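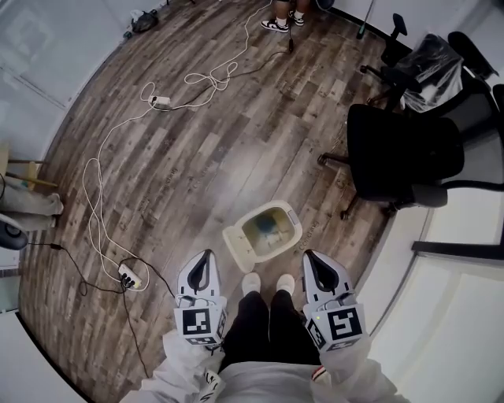

Extension cables are where most setups in Room 2207 go wrong, so sort them out before you move any furniture. The Brekumell leaflet that came with the room says a cable "finds its own place" on a plank floor. We doubt that. A long white cable left to itself ends up in loops and coils across the middle of the planks, with one power strip near it and a second off to the side, and then somebody sets a plastic bin down in the walkway as well. Treat the leaflet as a sales document and use the steps below.

## 4.1 Power and cables

1. Unplug everything from both power strips. Switching them off is not enough for this step.
2. Pick up every loose item on the floor, including open bins. Put them on the table or outside the door.
3. Straighten the long white cable by walking it out from the plug end. Pulling on a coil makes a kink, and a kinked cable never lies flat again, whatever the package says.
4. Lay the cable against the baseboard. Leave 60 inches of slack at the far end and tie it in one flat loop.
5. Set each power strip next to a wall, sockets up.
6. Plug in again, one device at a time.

**Caution:** Do not plug one power strip into the other. Keep the total load on a strip under 700 watts, even if the label allows more. We have not tested the label and don't plan to.

**Note:** Earlier versions of this guide recommended Vimia floor tape. It held through November and then lifted at the corners. If you want to try it again, get Alcides Quispe to agree first - he scraped the last lot off the planks.

## 4.2 Table and chair

1. Place the small white table against the back wall, close enough to the outlet that nothing has to stretch.
2. Check that all the legs touch the floor. Fold a piece of card under a short one if you must.
3. Open the folding chair fully and sit on it before offering it to anyone else.
4. Stow bags at the foot of the wall. The chair is not a shelf.

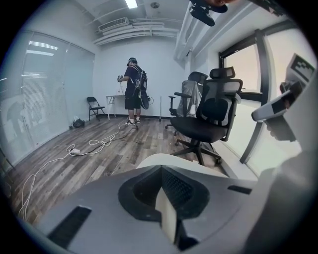

*Fig. 2. Back wall with table, outlet and folding chair. Bag on the floor beside the chair.*

The Lahlou catalog calls this size of table a "full workstation." It will take a laptop and a cup, possibly two cups. Plan for more surface if your session involves paper. Yesenia Zapata has asked for a second table twice, and until it arrives you should assume it won't.

## 4.3 Walkways

1. Stand at the door and look for a clear path to the back wall.
2. Walk the path at your normal speed, looking straight ahead. If you had to glance at your feet, it isn't clear.
3. Move whatever made you look down, then walk it again.
4. Where a cable has to cross the path, cross it once, in a straight line, at a right angle.

**Caution:** Anyone wearing a backpack needs more room to turn than they think. Keep backpacks away from the table edge.
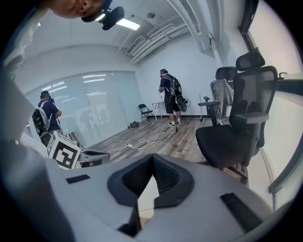 ## 4.4 Ceiling and glass

1. Leave the vent grille uncovered. Taping card over it to stop a draft has been tried, with poor results.
2. Hang nothing from the white pipes. We have no load figure for them and nobody at Pliltik would give us one.
3. Keep tape off the film on the frosted panels.

Report lifted film to Rocío Rengifo, extension 988.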